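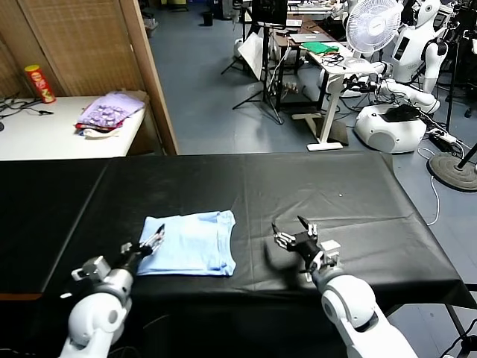 3. Construction and Setup

3.1 Workspace

The build was carried out in a shared workshop in Grurkville over one winter, with the folding trials starting in February. The room is used for other projects, so everything had to fit between existing furniture and be left in a state where other members could walk past it. The work surface is a table covered in black plastic sheet. We chose black for contrast with light garments, and plastic over cloth because fabric dragged across cloth tends to bring the cloth with it. The sheet does crease, and the creases shift during a session. We pulled it flat at the start of each session and left it alone after that.

Figure 1 gives the view from the head with both arms raised over the table and a folded light-blue T-shirt in front of the left hand. The shadow beside the right hand matters for Section 3.4. On black plastic it is faint, but on a pale shirt the same shadow was sometimes taken by the segmentation step for a fold line.

Figure 1. Head view of the work surface, with a folded T-shirt and both hands in view.

3.2 Arms and hands

Both arms end in multi-fingered hands. Early versions of the build used two-jaw grippers, which were simpler to drive and easier to repair. They held a single layer of cotton well but often let go of the lower layer when asked to pick up a folded edge. With fingers, the edge can be pinned by one and lifted by another. The cost is wiring. Each hand adds a bundle that has to run back along the limb without limiting the elbow, and we rerouted the left side twice before it stopped catching.

Wrist mounts were printed in the workshop from the Skurkell bracket pattern, with the bolt holes opened up to suit our fasteners. The first mount cracked along a layer line after 16 sessions. Later ones were printed on their side and have held.

3.3 Control

The arms are driven by the Arancibia controller, with joint targets sent from a laptop at a fixed rate. Motion for training was recorded by an operator who moved both arms by teleoperation. We kept 926 recordings after removing those in which the garment left the table or a cable came loose. A recording covers one fold or one placement — never a whole garment — and longer tasks are put together from these at run time.

We did not attempt to fold faster than the operator. Joint speeds were capped low enough that a person standing at the table could step back from a moving arm, and the cap stayed in place for all results reported here.

3.4 Calibration and lighting

The head camera was calibrated against a printed board laid on the table, using 200 views. The result was good near the middle and worse at the front corners, where the sheet hangs over and the board would not lie flat. We marked a working area inside those corners and kept garments within it.

Lighting was the ordinary room lighting. Recordings made in the late afternoon differed enough from morning ones that the edge detector had to be retuned, and we then trained on both. The false fold lines described in Section 3.1 became less frequent once frames were compared over time, as the shadow moves with the hand and a real fold does not.

3.5 Costs and upkeep

Parts bought for the workshop side of the build, not counting the arms, came to $4,000. The largest share went to the table, mounts and cabling. Replacement finger tendons were ordered from Hosberg and fitted on site. Tension has to be checked before every session — a slack tendon does not raise an error, and the finger closes short of the cloth.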